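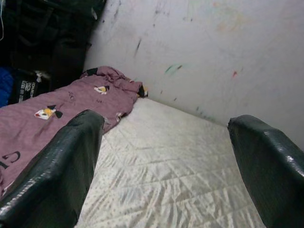

Home Recipes Kitchen Tips Pantry Soups Contact

Keeping Dried Beans: Soaking, Cooking, Freezing

Dried beans keep for years, but old ones take longer to cook and some never soften properly. Buy from a store that sells a lot of them. I get white beans and chickpeas from Azevedo, where the bins are refilled every Friday, and black beans in bags from Kokivik. Write the month on the jar when you fill it. Anything left from last September goes into soup first.

Sorting

Spread the beans on a tray and look for small stones and shriveled beans. Throw those out. Rinse the rest in a colander under cold water until the water runs clear. Don't wash beans before storing them, only before soaking.

Soaking

Cover with plenty of cold water, at least three times the depth of the beans, and leave overnight on the counter. In hot weather put the bowl in the refrigerator. Salt in the soaking water helps the skins stay whole. I use 2 tablespoons for a big bowl, then drain and rinse.

If you forgot to soak, put the beans in a pot, cover with water, boil for two minutes, turn off the heat and leave the lid on for an hour. Drain and start again with fresh water. Lentils and split peas need no soaking.

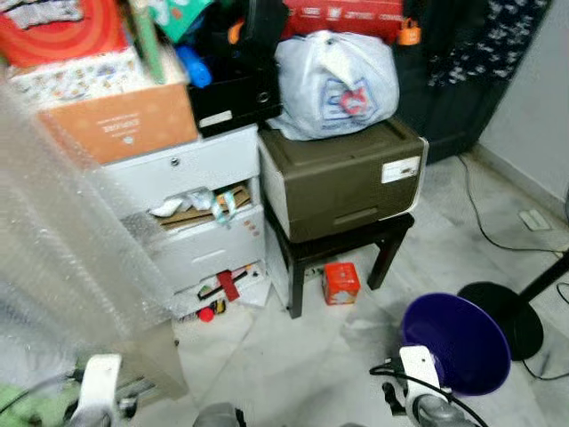 Cooking

Use a heavy pot. Mine is an old Brindeso enamel one with a chipped lid, and it still holds a low simmer better than the newer pans. Add an onion cut in half, a bay leaf and a spoonful of olive oil. Bring the pot to a full boil for ten minutes, then lower the heat until only a few bubbles come up. Kidney beans must have that full boil, and they should not go into a slow cooker raw.

Start testing white beans after 45 minutes. Take out several and bite them, since one soft bean tells you very little. Chickpeas usually want another half hour. Top up with hot water from the kettle when the beans show above the surface.

Tomatoes, vinegar and lemon juice go in at the end. Added early, they keep the skins tough. Hard tap water does the same, and a small pinch of baking soda will fix it. Go easy, or the beans taste of soap. 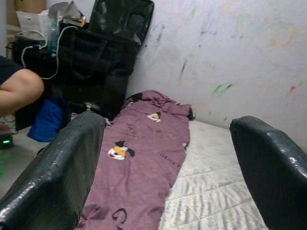 Cooling and freezing

Leave the beans in their liquid while they cool, or the skins split. Move them to shallow containers so they cool fast, and refrigerate within two hours. They keep for three or four days.

For the freezer, pack them in meal-size portions with enough liquid to cover and leave an inch at the top. I fill 13 small tubs from one large batch. Thaw overnight in the refrigerator, or tip the frozen block straight into a soup.

Save the extra cooking liquid. White bean broth thickens a vegetable soup nicely, and chickpea broth loosens hummus.
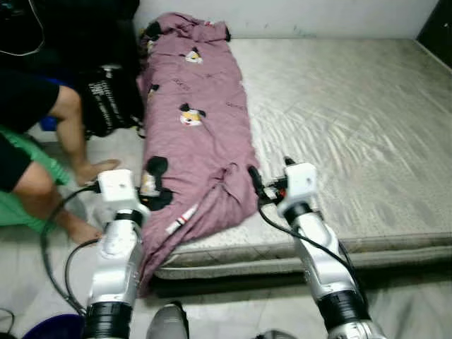

Can I cook different beans in the same pot?

Cook them separately and mix them afterward. Even beans of the same size can finish an hour apart, and the softer ones will fall to pieces before the others are done.

For bean salad, dress the beans while they are still warm. Oil, wine vinegar, salt and chopped parsley are enough. Add raw onion just before serving.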